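Warlow Guest House Owners' Group
Minutes, 5 Jul 2026

Tâm Bạch in the chair. Minutes of the previous meeting were passed with one correction: the Pramitz quote was for washing only and did not include delivery.

Linen contract

The chair went through the offer from Murkell. They want to take over all bed linen for the group at a flat monthly rate and say each house will save money by the end of the first year. Lại House asked how that was worked out. The chair said Murkell had sent one page with a chart on it and no prices. Several members said they had seen charts before.

The group now sends out 501 pieces a month in high season and 238 in low season. The Murkell rate is the same all year. Lại House pointed out that we would be paying for summer washing in the dead of winter, and asked for this to be written down.

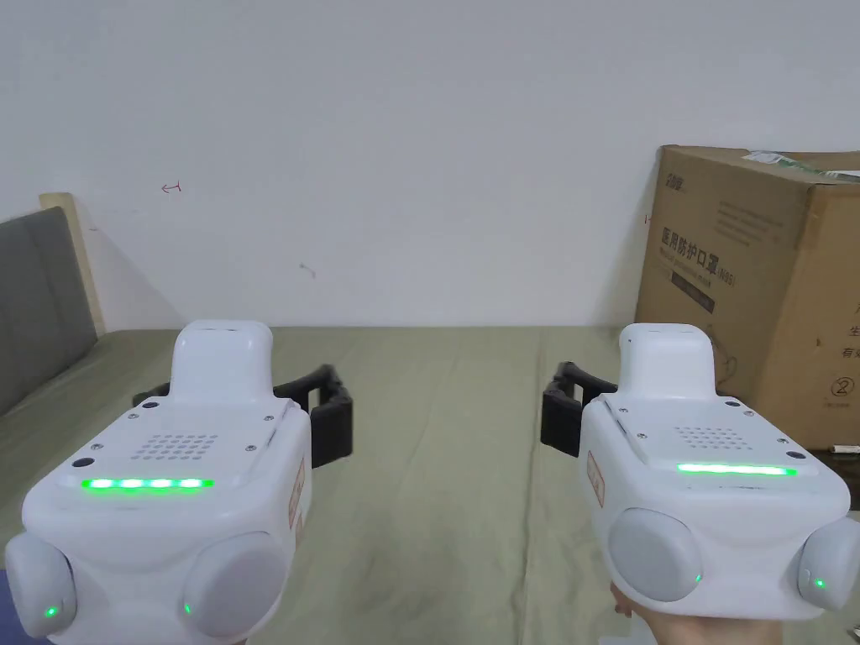 Murkell also claims its sheets last 102 washes. It was asked who counted, and whether they were washed at the heat we use. The chair did not know. The Pramitz sheets were sold to us with much the same promise and went thin at the foot end well before that. Agreed to ask for two sets on trial, free, with no signature from us until they come back from the wash.

One member felt we were being too hard on a new supplier. Noted.

Breakfast hours

The plan to have all houses start breakfast at the same time was brought up again. No one could say which guests had asked for it. Left until September.

Website

The booking page still shows last year's rates for 2 houses. The web firm says it is fixed. It was looked up during the meeting and it is not fixed. Chair to write again and hold back the next payment.

Any other business

Parking signs: no reply from the town.

Next meeting in September, at Lại House, date to be sent around.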